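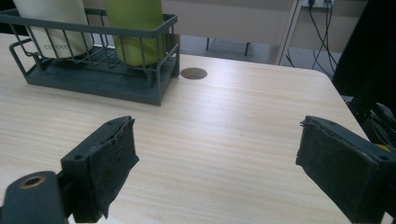 Dining and Work Table – Quarterly Safety Check

Ruvwood Shared House, ground floor
Checked on Sunday, July 25, 2021
Previous check: February

Mark each item OK, Fix, or Watch. Write a comment for anything that is not OK, and for anything that has changed since the last sheet.

1. Tabletop surface
Run a flat hand over the whole top, along the grain and then across it. Look for splinters, lifted grain, cup rings and sticky patches.
Result: OK
Comment: Light wood with a fine grain, mostly pale beige. The finish feels even. One faint ring near the window end came out with a damp cloth.

2. Corners and edges
Corners should be rounded and free of chips. Check the underside of the edge as well, where chair arms knock against it.
Result: OK
Comment: Back right corner is curved and smooth. Small dent under the long edge on the window side, same as in February. No sharp points.

3. Legs and fixings
Push the table from each side. Tighten any bolt that turns by hand.
Result: Fix
Comment: Two bolts on the window side were loose and have been tightened. The table still rocks slightly when pushed hard. Needs a felt pad under one leg. There are Ditex pads in the hall drawer, but they are the wrong size.

4. Wire basket, condition
Check for bent bars, flaking paint and sharp wire ends. Test the base for wobble.
Result: OK
Comment: Dark slate green, thin upright bars, solid flat base. Sits level. The paint is good on the bars. Wipe inside the base at each check, as drips collect there and are hard to see against the dark color.

5. Wire basket, handle
The curved wire at the end must not stick out past the table edge. Sleeves and bag straps catch on it.
Result: Watch
Comment: Well inside the edge when checked, but the basket gets pushed around at mealtimes. Please put it back on the left side of the table.

6. Bottles in the basket
Each bottle should be upright, closed and labeled. No glass in this basket. Maximum weight for the basket is on the house sheet.
Result: Watch
Comment: Two bottles, one white or cream with gray lettering and one lime green. Both stand upright. Caps tightened by hand. The refill date was missing from the house list for both, so it has been left blank until someone can fill it in.

7. Cleaning products
Cleaning products go in the Bromari cabinet under the sink, never in the table basket. If you are not sure what a bottle holds, read the label in full before leaving it near food.
Result: OK
Comment: Cabinet latch works. Shelf paper is lifting at the front.

8. Clear working space
Keep the middle of the table free when it is not in use for a meal or a job. Leave at least 28 inches between the table and the nearest wall on the side people walk past.
Result: OK
Comment: Measured at 40 inches on the walking side with the chairs pushed in. With chairs pulled out it is tighter, but still passable.

9. Floor around the table
Check for spills, loose mats and anything left where people walk.
Result: OK
Comment: Gray floor, swept before the check. No mats at this end of the room.

10. Cords and lamps
No cord may cross the walkway. Chargers are to be unplugged when the last person leaves the table.
Result: Fix
Comment: The extension cord from the Chidiac lamp had slipped off its clips and was lying along the wall. Two new clips needed. Lamp not to be used at the table until they are in.

Items to close before the next check
– Felt pad for the table leg (item 3)
– Refill dates for both bottles (item 6)
– Shelf paper in the cabinet (item 7)
– Cord clips (item 10)

File this sheet in the blue folder behind the February one. Anything marked Fix should be signed off on the same sheet once it is done.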